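Reading the Brenberg recall petition this morning so you don't have to. Coffee's gone and I have complaints.

---

The claim, from Valentin Steiner's office: 2622 residents have signed to put council member Jucélia Damasceno on a recall ballot. He said it on the radio, he said it at the podium, and by lunch every local outlet had it in a headline without the words "he says."

---

Signed is doing a lot of work there. The clerk hasn't verified a single page. What Steiner has is a total from Bidudent, the online form his people have been passing around since February. You type a name and a zip code and you're in. I typed mine. It thanked me for my courage.

---

(I did not hit submit. Calm down.)

---

An online form can't trigger a recall in this city. The charter wants ink, on paper, with an address, witnessed. So the real question is how many paper signatures they have. I asked. The answer from his press guy, Bjarke Overgaard: "The momentum is clear."

---

Okay. And the paper?

---

"We're very pleased with where we are." That was the second email. There was no third.

---

Now the thing she's accused of. The flyer says Damasceno "voted against public safety 7 times." I went through the minutes. One of those votes was to table a parking study. Another was on new chairs for the hearing room.

---

There's one vote on the list I think is fair game — she opposed the dispatch contract with Giraldo and never explained why on the record. I'd like to hear that explanation. I'd have a lot more patience for this campaign if it had led with that and left the chairs alone.

--- 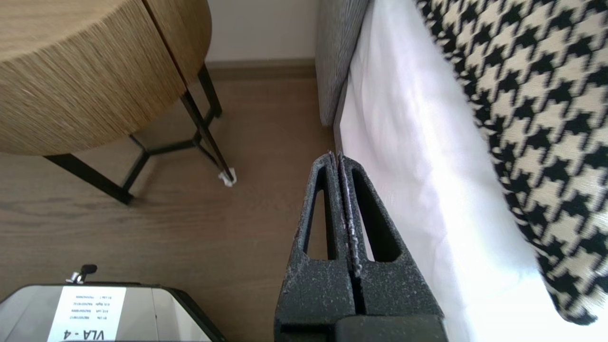
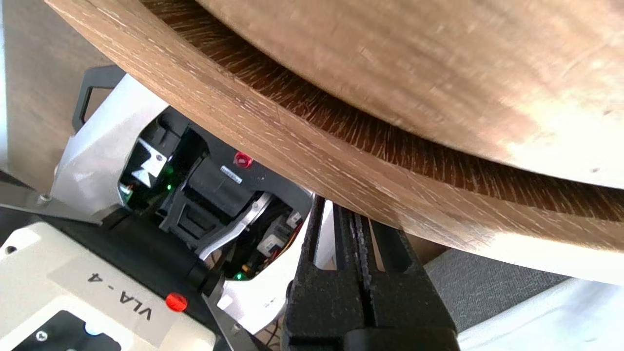
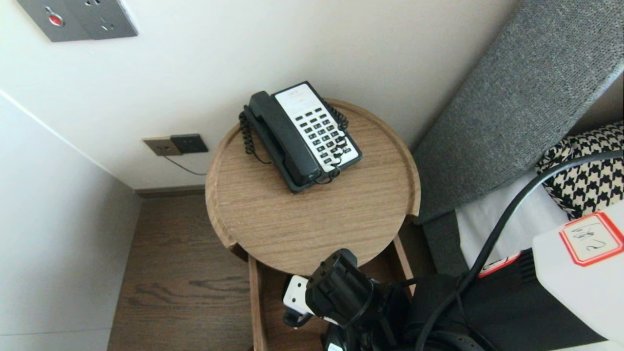

---

Back to the flyer. The quote in the big red box, the one where she supposedly calls Brenberg voters "a problem to be managed"? I listened to the meeting audio twice. The line is at minute 26 and she's reading from a constituent's letter. She says "I'm quoting" before she starts and "end quote" when she's done.

---

Whoever cut that clip had to listen to the words "I'm quoting" and then trim right after them. I don't know who did it. Steiner's office says the clip was "circulating." Clips do that, I guess. They just circulate.

---

Someone in my replies says I'm carrying water for Damasceno. Please go look at what I wrote when she skipped the budget hearing. She blocked me for a month over it.

---

Her side isn't covering itself in glory either. Sólveig Laxdal, who runs her office, told reporters the whole petition was "manufactured in Perolura." I asked for anything to back that up. A screenshot, a receipt, a name. She sent me a link to an opinion column.

---

The column doesn't mention Perolura.

---

So we have a total with no verification on one side, and an outside-money story with no money in it on the other. Both got read out on the evening news as "dueling claims," and then it was time for the weather.

---

This is the bit that bugs me most. "He said, she said" is a fine format when the facts are out of reach. The minutes are on the city website. The audio is on the city website. The charter is a PDF and the recall section is a page and a half long.

---

Þórarinn Bisgaard at the clerk's office picked up on the second ring and answered every question I had. No paper pages filed as of 3 p.m. He said I was the first person to call and ask. Make of that what you want.

---

To be fair to Steiner, "not filed" doesn't mean "not collected." They could have boxes of the stuff. They have 32 days left on the clock and campaigns often file late on purpose. If they turn in enough valid names, I'll post that here, and I'll post it just as loudly.

---

But if the big number quietly stops coming up in his speeches between now and the deadline, I hope somebody with a press badge asks him where it went.

---

A few of you want to know if you can take your name off the Bidudent form. I looked. There's no button. The privacy page says you may hear from "allied efforts," so enjoy those texts.

---

Also a few of you want to know how to sign the paper version. Fair question! The campaign site says "find a table near you" and the map won't load for me. Tried it on my phone too. If anyone has seen one of these tables, tell me which street.

---

Muting this for dinner. I've put in a request for the Giraldo contract emails and will add them here when the city sends them over.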